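Penby compares arm controllers in a simulated kitchen before buying hardware

Last updated in December
3 min read

Penby has started a side-by-side trial of two arm controllers, running both through household tasks in a simulated kitchen before it commits to buying equipment for its test apartment. The company plans to make a choice once all 11 tasks have been run on each controller.

The two candidates are Kustemov, which plans each motion in full before the arm moves, and Vistine, which corrects the path as the arm goes. Both are being tested on the same virtual arm with the same two-finger gripper, so the only thing that changes between runs is the software.

"We wanted to take the hardware out of the argument," said Beryl Gosling, who is leading the trial. "If you swap the gripper at the same time as the controller, you don't know which one you're grading."

Every task is run 15 times per controller. The starting position of the arm is shifted a little each time, and a run is stopped if the planned path would drive the arm into a wall or cabinet. 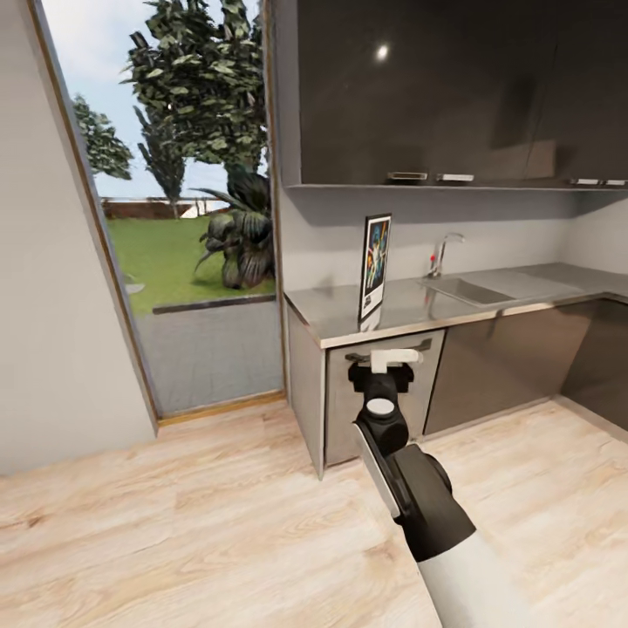 Gosling said the early tasks were picked to put different kinds of load on the controllers. Pulling on a fixed handle means the arm has to follow the path of a hinge, and a small error in that path shows up as a large force at the wrist. Carrying something flat is a different problem, with little weight but a lot of area that can bump into things on the way.

Kustemov has been the steadier of the two on hinged doors, according to Gosling. Vistine finished its runs faster but let the grip force climb near the end of the swing, and the team has asked for a setting that would cap it.
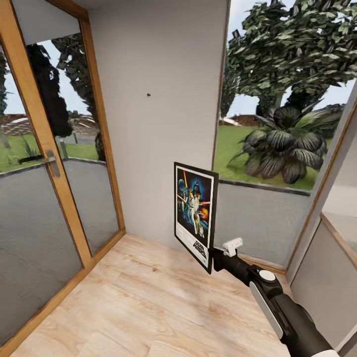

Flat objects have given the team more to argue over. A gripper that takes hold of a panel away from its center has to resist twisting, and the controller has to know how far the opposite edge reaches when it plans a turn. The framed Star Wars poster is a case in point, with the two fingers clamped on its lower right corner and the rest of it out past the gripper. Gosling said Vistine handled the tight turns better on this task, while Kustemov tended to take a wide route and sometimes gave up when it could not find one.

The trial also covers the view from the wrist camera. Penby is recording it at three heights above the floor to see how each controller copes when there is little in sight to judge distance by. Plain surfaces and repeated patterns, including floorboards, are part of that set.

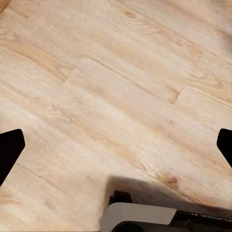 The wrist view over the plank floor, with the gripper fingers open.

Results from the camera runs are still being scored. Penby has not said how much weight they will carry in the final decision, though Gosling said a controller that loses track of the floor would be hard to recommend for picking up small items.

The physical tests will take place at Greenwood, where the company is fitting out a kitchen with a similar layout. One arm will be installed first, and the controller that scores lower in simulation will still get a short run on it as a check on the simulated numbers.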